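Informe final de la asignatura Narrativa Audiovisual
Alumna: Xinyi Fu
Tema: ¿sirve de algo anunciar que una temporada es la última? El caso de «Gornlow»

1. Punto de partida

Elegí «Gornlow» porque la veía en casa y porque la plataforma Getow lleva desde julio repitiendo que la séptima temporada es «el adiós definitivo». Mi hipótesis al empezar era que la etiqueta de temporada final es sobre todo publicidad y que cambia poco lo que se escribe. Después de ver los episodios sigo pensando más o menos lo mismo, con algún matiz que explico en el apartado 4.

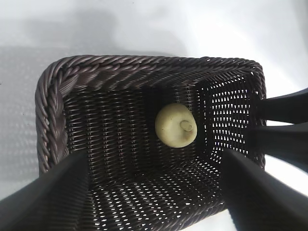
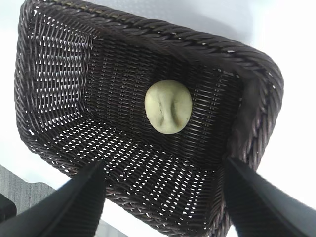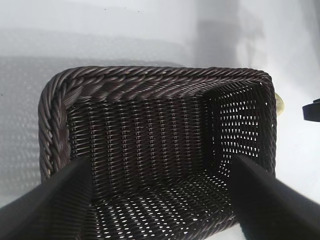 Cesta marrón oscuro de tejido trenzado.

2. Corpus y método

La temporada tiene 11 episodios. Los vi todos dos veces, la segunda con una hoja en la que apuntaba cada escena que cerrara una trama abierta en años anteriores. Llamo «cierre» a una escena después de la cual la trama ya no vuelve a aparecer y el conflicto queda resuelto de palabra o de hecho. La definición es discutible. Mi tutor me advirtió de que dejaba fuera los finales abiertos deliberados y tiene razón, pero si los incluía cabía cualquier cosa.

También pasé un cuestionario en línea a espectadores de la serie. Contestaron 96 personas, casi todas de la facultad o amigas de alguien de la facultad, de modo que no representan a la audiencia general y no voy a fingir lo contrario.

3. Lo que promete la campaña

El cartel muestra a la capitana Stasiv de espaldas, con el puerto ardiendo y la frase «Todo termina aquí». El tráiler insiste en tres muertes que no se ven. En las notas de prensa, la productora Silon habla de «respuestas a todas las preguntas», una promesa que ninguna serie coral está en condiciones de cumplir y que los medios que consulté copiaron sin ponerle una sola pega.

De las tres muertes anunciadas, una es un sueño y otra corresponde a un personaje que había salido en dos escenas. La tercera sí pesa, y llega en el penúltimo episodio. Sumando las tramas pendientes que yo tenía localizadas, salían 20. Se cierran menos de la mitad. El contrabando de medicinas, que ocupó media tercera temporada, ni se menciona.

4. Discusión

Se podría objetar que una buena temporada final no tiene por qué atarlo todo, y estoy de acuerdo. El problema que veo es de reparto: los cuatro primeros episodios abren una historia nueva, la del faro, que luego se come el tiempo de las antiguas. Cuesta creer que un equipo que supiera desde el principio que se despedía hubiera planificado así. O se enteró tarde, o la despedida es menos definitiva de lo que dice el cartel. El último plano, con la radio encendida, da para una continuación sin forzar nada.

El matiz prometido: el episodio séptimo, casi todo en la cocina del barco, funciona como despedida. Los personajes hablan de lo que harán al desembarcar y el guion les deja estar callados. Es el único momento en que saber que la serie se acaba añade algo. Varios encuestados lo citaron como su favorito, aunque otros lo llamaron relleno.

5. Limitaciones

No tuve acceso a guiones ni a datos de audiencia. Escribí a Silon y me respondió un mensaje automático. Tampoco comparé con otras series, así que no puedo decir si «Gornlow» es un caso raro o uno corriente. La codificación de los cierres la hice yo sola; con una segunda persona revisándola, las cifras del apartado 3 podrían moverse.

6. Trabajo pendiente

Me gustaría repetir el recuento con la quinta temporada, que no se anunció como final de nada y que recuerdo bastante más ordenada. Puede que la memoria me engañe. La hoja de codificación y el cuestionario van en los anexos A y B.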